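Lustix has added a soft-produce option to its hand-held gripper hire service, which opens to outside customers in January. The kit is a matched pair with replaceable finger pads — 20 pads per case — and is booked through the Drinesley depot.
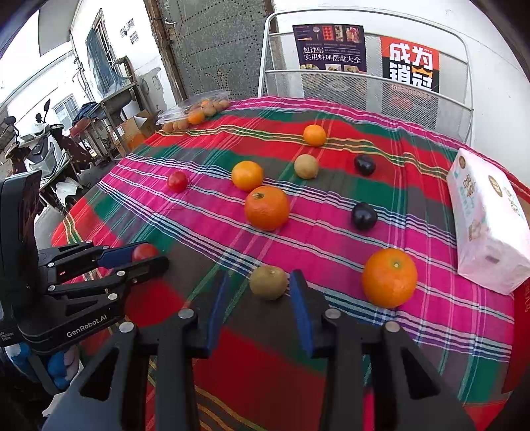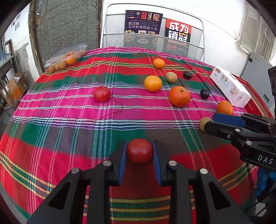

Blue pads, two-fingered grippers, fruit on a plaid cloth.

Can the pads be changed without sending the kit back?
The customer can swap them on site with the supplied driver, in nearly 6 minutes a pair.

Minimum hire is 18 days. Potine will handle spares.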